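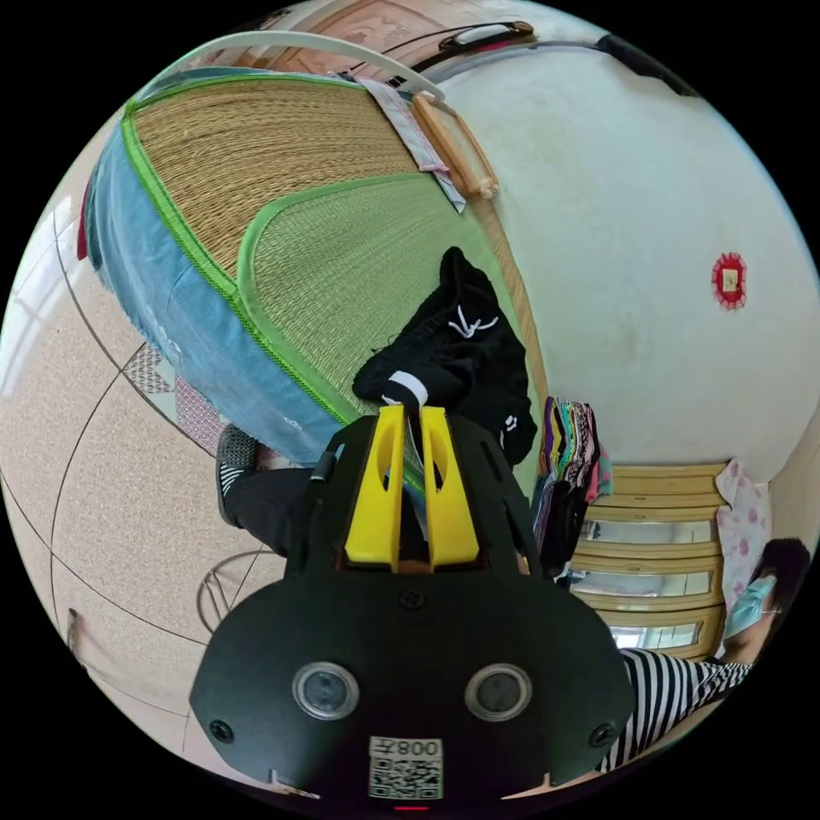
The hoodie problem

Every house has one. Black, drawstring, been worn twice, too clean for the wash and too worn for the drawer. So it lives on the bed. Or the floor. Or wherever you sleep.

Noelia Mateos has shared one room in Wimstead with her sister since June and has opinions. Start with the mat, she says. A woven straw sleeping mat wants to be bare by breakfast. Shake it, roll it, stand it up. Clothes left lying on straw pick up bits, and the bound edges go first if you keep dragging things accross them.

Then the hoodie. Knot the drawstring loosely so it doesnt vanish inside the hood. Arms in, hood down, fold in three. Done.

Sheets next. Frayed hem? Trim the threads, turn it under, one line of stitching. Seven minutes, she reckons, if the needle is already threaded. It never is.

Storage: she bought a Skedo box, hated it, gave it away. Now it's one hook behind the door for the worn-twice pile. One hook only. When it's full, somebody does a wash, usually her sister.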